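Home > Household > Kitchen > Dishwashing > Racks and loading

Dishwasher rack

A dishwasher rack is a sliding frame of coated wire that holds tableware inside a dishwasher. Most household machines have two, an upper and a lower, and some have a shallow third tray for flatware. The rack serves two purposes: it keeps items apart so that spray can reach them, and it lets the load be brought out of the tub for filling and emptying.

Construction

The frame is welded from steel wire and coated with nylon or PVC. Upright wires, called tines, rise from the base in rows. Plate tines are closely spaced and slightly inclined. Cup tines are shorter and stand along the sides, where the floor of the rack slopes so that water runs off the foot of an upturned cup.
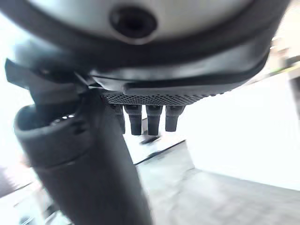 Coating failure is the usual end of a rack's service life. It begins at the tips of the tines, where the coating is thinnest, and at the welds. Once the steel is exposed, rust works back under the coating and can stain plates and cups. Small breaks can be sealed with a brush-on compound or covered with push-on caps; a rack with rust at the welds is normally replaced.

Drawer and pull-out types

In drawer dishwashers the tub itself moves, and the rack travels with it. In front-opening machines the door drops and each rack runs out on rollers or telescopic rails. The Jesano pattern uses fixed rollers at the tub wall, while the Brodus pattern places them on the rack, so racks of the two patterns do not interchange even when the outside dimensions match.

Loading cups

Cups and mugs are placed with the open end down. Straight-sided cups without a handle are the least stable, as they can rock between rows, and are best set against a side wall or between two tines that touch the rim. Stacking one cup over another leaves the inner one unwashed.

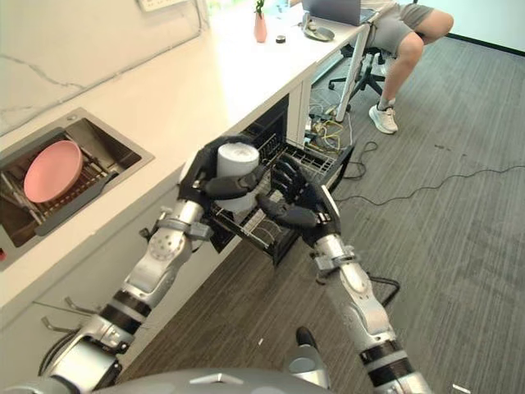 White cup held over a pulled-out rack with black tines. A pink plate rests in the wire dish rack in the sink.

Plastic cups need more care than ceramic ones. They are light enough to be turned over by the spray, after which they fill with dirty water - a fault often blamed on the machine. They should go in the upper rack, away from an exposed heating element, and should not be wedged so tightly that the wall bends.

Unloading

The lower rack is emptied first. Water collects in the hollow feet of cups in the upper rack and drips when that rack is moved. Cups are lifted straight up until the rim clears the tines, then turned upright over the rack or sink.

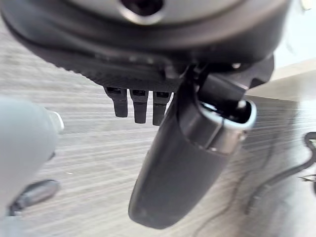
Items that come out wet can be finished in a countertop dish rack or one that sits in the sink. A sink rack drains directly and needs no tray, but it takes up space that may be wanted for rinsing. Plates are stood on edge or tilted, with a gap between them.

Surface wear

Wear on tableware has two common forms. Etching is a chemical change in glass and appears as a haze that cannot be wiped away. Scratching is mechanical and comes from utensils, abrasive pads and contact with neighboring items or bare wire. On smooth plastic it takes the form of fine lines running in many directions.

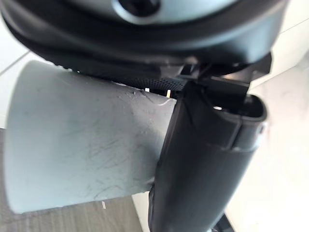
Boglárka Szűcs

Light scratches in plastic do not affect use, though they hold stains from tea and tomato. A raised sliver along a rim is a different matter and should be trimmed or the item discarded. Racks should be checked at the same time: a fingertip run along each row will find a broken coating before rust shows.

Related articles
Dish rack
Drawer dishwasher
Flatware basket
Venier rail
Weldu clip

Last updated: January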